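Kitchen > Basins and Bowls > Plurlow Wash Basins

Plurlow Rose Basin, large

The Plurlow rose basin is a wide white household basin with a smooth rolled rim and a printed bouquet on the inside. The main flower is a large pale pink rose, with smaller blooms, green leaves and a butterfly. Use it for rinsing greens, soaking rice noodles, washing fruit or carrying vegetables in from the yard.

It measures 45 cm across the rim. The print is under a clear coat and should be washed with a soft cloth. Scouring pads and steel wool will dull it – so will bleach left standing overnight.

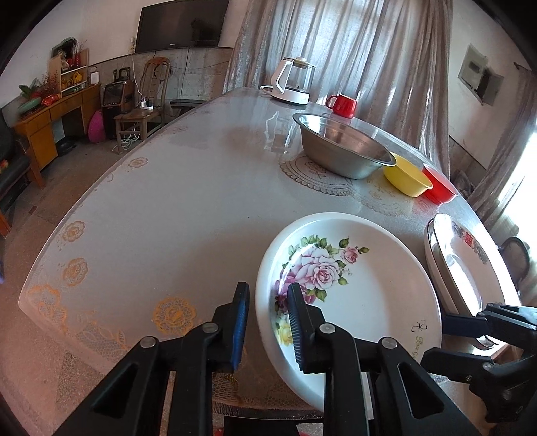
Orders can be made up of one pattern or mixed with other basins and bowls from the kitchen range. Stainless steel basins with a flared rim are sold singly. Plastic bowls come in red or yellow. The shallow basins with the red double-happiness style character are listed under Jiang, and most people buy them in pairs for weddings.

Packing: 4 rose basins to a carton, nested, with paper between them. Shallow basins are packed 2 to a sleeve. Cartons can be stacked up to four high in dry storage.

Small differences in the position of the print are normal and are not treated as faults. Chips or cracks on arrival should be reported with the carton number before the goods are put on sale.

The rose pattern has been in the Plaltberg warehouse since April. Stock at the last count, July 2019: 3,853 pieces. For mixed cartons or store orders, ask for Pravesh Mokgethi at the Burnata sales desk.

Contact us | © Burnata Housewares | Back to top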